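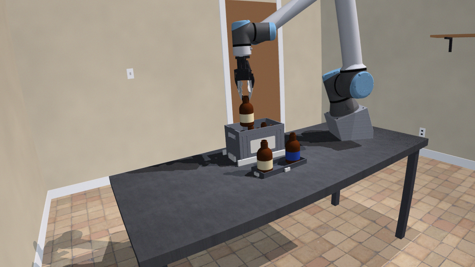

May, gone eleven at night

I have been in the parish chest again and I am too pleased with myself to sleep, so it goes in here while it's fresh.

Mr Ginting's sermon book is real! I had only ever seen it mentioned in the old Noncombe chapel minutes ("the minister's black book, to be kept dry") and had more or less decided it had gone on a bonfire years ago. It was under the hymn sheets, wrapped in a pillowcase, and it is black, and somebody did keep it dry. There are 303 numbered pages in the same small upright hand, with the texts written in red at the top of each sermon and the places he preached them in the margin. Mostly Noncombe, quite often Stivden, and once, in a great splodge of ink, "Cutent, in the rain, from a cart".

I read until the heating went off and then read on in my coat. What a writer he was. I'd expected hellfire, and there is a bit of that in the early ones, when I think he was trying to sound like whoever trained him. But by page 90 or so (I lost my bookmark twice) he has found his own voice and it's all bread and wages and who is sitting next to you. There's one on the labourers in the vineyard where he goes through what a family in Stivden would need for a week, coal, boots, the lot, and then asks the congregation to say aloud what they think a fair penny would be. Aloud, in chapel! He has written underneath, "Long silence. Then Mrs Tull. Then everyone." I laughed out loud and frightened the cat from the vestry.

And the Cutent one, from the cart. Luke 14, the great supper, go out into the highways and hedges. He puts the crowd at 800, which I'd take with a pinch of salt given that the village can't have held half that, but even if it was only the quarrymen and their children it must have been something. He kept it very short, two pages, and the last line just says "so come in, then". I have read it over and over this evening. I'd love to know if they did.

Rang Afiq Manurung as soon as I got home, before I'd even taken my shoes off, and he was every bit as excited as I was, bless him. He did his college essay on chapel preachers along the valley and had nothing but the newspaper reports to go on, so he kept saying "read me another" until his supper burned. He thinks the red texts might follow a reading plan and that we could work out dates from it, where Ginting hasn't given any. He's coming over tomorrow with his big concordance and we shall make a proper start.

Must remember: acid-free tissue. Ask at Stivden whether their registers go back far enough to find Mrs Tull. Return the pillowcase to the chest, I suppose, although it's got a lovely embroidered edge and I did think about it.

I copied out the first 30 lines of the vineyard sermon by hand before I came up, just to feel the pace of it. He never uses a long word if there's a short one going. My wrist aches and I want to do the rest now, but it's nearly midnight and I'm reading the lesson in the morning, Ruth chapter one, and haven't looked at it once.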